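Wulberg is recruiting adult participants for a home dishwashing detergent study, running from July to December. The study compares two unscented hand dish soaps under normal household use. Participants keep a written log, return sample bottles by mail, and attend two short visits at the Tiltance building. No prior experience is needed.

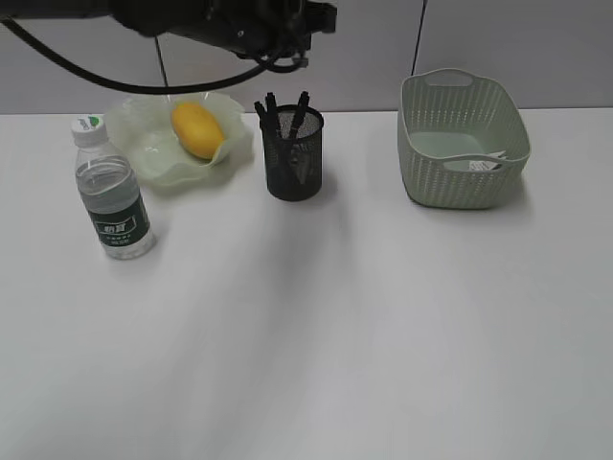
Liv Eklund
Study Coordinator, Household Products

Purpose of the study

The study measures how much product a household uses per week when the concentration is changed and the bottle is not. Earlier work at Wulberg relied on self-reported estimates, and those estimates did not agree with bottle weights. The current protocol, listed internally as Osine, replaces estimates with weighed returns. The study reference number is 1247. Please quote it in all correspondence.

Who can apply

We have places for 98 households. Applicants must:

- be 18 or older and the person who washes most of the dishes at home
- wash by hand at least four days a week (owning a dishwasher is acceptable)
- have no diagnosed skin condition affecting the hands or forearms
- be able to receive and send small packages
- expect to stay at the same address until the end of December

Only one person per household may enroll. Employees of Wulberg and of Wikström, which supplies the bottles, are not eligible, nor are members of their households.

What participants do

At the first visit you will sign the consent form, have your hands photographed, and receive a starter kit with a plain-labeled bottle and a log book. Allow one hour.
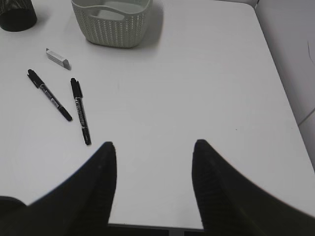
White table surface, viewed from above.

For the next several weeks you wash dishes as you normally would, using only the bottle supplied. Enter each wash in the log on the same day: start time, load size (small, medium or large), and whether the water was changed. Do not dilute the product or move it to another container. Do not top up a bottle that runs out; open the next one and note the date.

Halfway through, you will be sent the second product and a return mailer for the first. Bottles should go back with their caps on, even when empty. A bottle returned without its cap cannot be weighed against the record and the data for that period will be dropped.

The second visit repeats the hand photographs and adds a 20-question form on feel, foam and rinsing.

Payment

Participants who complete both periods receive $32 per logged week, paid by check after the second visit. Those who withdraw early are paid for the weeks already logged. Parking is free. Travel is not reimbursed.

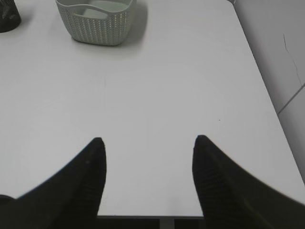 How to apply

Send your name, mailing address and household size to the study desk by 6th July. Selected households will be contacted by phone to confirm eligibility. Applications received after the closing date go on a reserve list and are used only if a place opens before the second product ships.

Comments

marnie_k
Does washing baby bottles count as a wash? I do those separately at night.

Liv Eklund
Yes. Log it as a small load with its own start time.

dtorr
I was in the laundry one a while back. Check came when they said it would. The log gets old by week three but it's two minutes a day.

Pell
Can I wear gloves? Form doesn't say.

Liv Eklund
Gloves are allowed if you already use them. Please tell us when we call, as it is recorded.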